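Shared Laundry and Drying Room – Inspection Checklist with Comments
September 28, 2019
By the building inspections desk, Murnico Property Services

Site: Ibarra Court, ground floor laundry and adjoining store
Previous inspection: May
Items on this sheet: 28
Marking: OK / Attend / Fail

Comments are written against an item only where there is something to say. Items with no comment were checked and marked OK.

ENTRY AND FLOOR

1. Door closes and latches on its own – Attend. Closer is slow over the last bit of travel and the latch doesn't catch unless the door is pushed. Adjust the closer first. If that doesn't fix it, the strike plate needs moving.

2. Floor surface sound, no lifting edges – Attend. Vinyl has lifted beside the floor drain. Tape is not acceptable as a repair here, as noted in May.

3. Floor drain clear – OK. Grate lifted, lint removed, bucket test drained without backing up.

4. Walkway to exit kept clear – OK. Baskets were stacked against the far wall.

5. Lighting – Attend. One tube flickering over the folding bench. Emergency light held for the full test.

WASHERS AND TAPS

6. Inlet hoses – Fail on washer 3. Hose is bulging near the cold tap. Tap turned off and machine tagged out of service. Replace both hoses on that machine, hot and cold, with braided ones.

7. Isolation taps turn freely – OK. All worked by hand.

8. Machines level and stable on spin – OK. The packing under washer 1 has been replaced with a proper foot since the last visit.

9. Power leads and plugs – OK. Test tags in date. No power boards in use behind the machines.

10. Hot water temperature at tub – OK. Thermometer read 41 degrees at the mixed outlet. The tempering valve was serviced by Trusetti and their card is on the wall.

DRYERS

11. Lint filters clean at time of visit – Fail. Two filters were packed. The sign asking residents to clear them has faded and can't be read from the machines. Print a new one in larger type and put it at eye level.

12. Ducting intact – Attend. The flexible duct on dryer 2 is crushed behind the cabinet. Pull the machine forward and refit with a shorter length.

13. External vent flap opens – OK.

14. Clearance behind dryers – OK. Nothing fallen down the back except one sock.
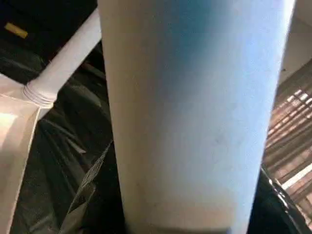
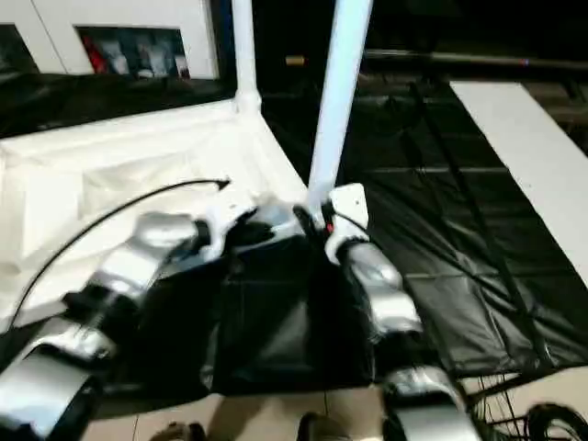
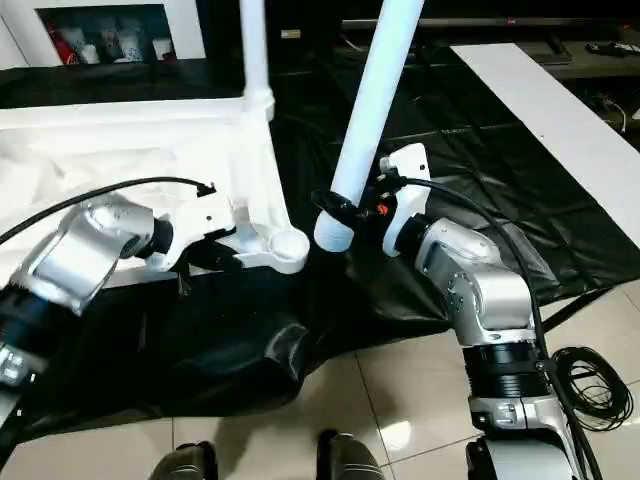
Pale blue cylinder (first); black cloth (second); white frame assembly and tube (third).

STORAGE AND CHEMICALS

15. Detergents and bleach in original containers – Attend. An unlabelled spray bottle was found under the tub. Contents unknown, so it was removed for disposal. Do not refill drink bottles or food tubs with cleaning product under any circumstances.

16. Bleach stored apart from acid descaler – Fail. Both were on the same shelf. Moved during the visit. The descaler now lives in the lower cupboard and should stay there.

17. Safety data sheets on hand – Attend. Folder is present but the sheet for the Vekell descaler is missing.

18. Shelving fixed to wall – OK. Brackets tight. Heavy items are on the bottom shelf.

19. Cupboard locks – OK. Key held at the office.

DRYING LINES AND RACKS

20. Ceiling line pulleys – OK. Cord has some wear at the cleat end but is still serviceable. Look again next time.

21. Folding racks – Attend. One has a cracked joint and will drop if loaded on that side. Discard it.

22. Ventilation – Attend. The fan runs but the grille is furry with dust. Clean grille and blades with power isolated.

FIRE AND FIRST AID

23. Extinguisher charged, pin in, tag current – OK.

24. Smoke alarm – OK. Tested, sounded in the corridor as well.

25. First aid kit – Attend. Eyewash has expired. Bandages fine.

26. Emergency contact sheet – OK.

27. Dryer emergency stop – OK.

28. Exit sign lit – OK.

FOLLOW-UP

Washer 3 stays tagged until the hoses are changed. The other two fails need a note back to this office within 5 working days, with the date the work was done. Attend items can wait for the regular maintenance round, except the unlatched door – please do that one with the hoses.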